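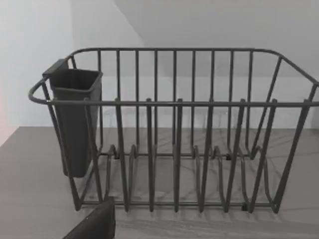 Call for Tasters: Coffee Liqueur Panel, August

Prutholm is looking for people to taste coffee liqueur and tell us what they think of it. Please read the whole notice before applying. A good many people apply to tasting panels expecting a party, and they tend to leave after the first hour.

What we want to find out

Most bottles in this category say "real coffee" somewhere on the label. Some say "cold brew." A few name a roast. We would like to know whether any of this can be tasted by a person who has not read the label first. My own guess is that sugar does most of the work and the coffee gets the credit, but I have been wrong before and would like better evidence than my guess.

We also hear that coffee liqueur improves with a year or two in the cupboard. I doubt it. One of the sessions will put that claim to the test, with bottles opened at different times and poured side by side.

What you would do

Panelists attend 4 evening sessions at our tasting room on Bellini Street. You will get small pours in plain glasses, marked with a code. You write down what you smell and taste, give each sample a score, rinse, and go on to the next. There is no talking during the scoring. People copy each other without meaning to — a loud "vanilla!" from the end of the table and suddenly everyone has vanilla.

The last session covers mixed drinks: with cream, with vodka, and over ice with nothing else. Pours are small, water and plain crackers are on the table, and spitting is normal. Please do not drive home.

Who should apply

You must be 21 or older and able to make all of the sessions. Missing one means we can't use your scores from the others. You should drink coffee, at least now and then, and have no allergy to milk or nuts.

You do not need training. If you have a certificate in spirits or wine, say so, but it won't move you up the list. We ran a rum liqueur panel last year under the name Pulliver, and the trained tasters were no better than the rest at picking out the same sample when it was served twice. They did write longer notes.

Please don't apply if you work for a distiller, importer or distributor, or if you have a paid arrangement with a brand. Free bottles count.

Pay

Panelists receive $650 for the full set, paid by check after the last session. Parking in the Movareck garage is covered. We do not send anyone home with bottles.

How to apply

Write to Serena Tedesco at Prutholm, 261 Bellini Street, or leave your application at the front desk. Give your name, age, the last three things you drank that had alcohol in them, and a few plain sentences on what you liked or disliked about one of them. Skip the "notes of toasted hazelnut" unless you really tasted hazelnut. Résumés are not needed and won't be read.

Applications close 10 Jul 2020. Zhenhua Yu, who runs the scoring, will call the people we want to meet. The call is short and includes a few questions about medications and smoking. Smokers may apply.

Results will be sent to all panelists, including the dull ones, with the brand names filled in.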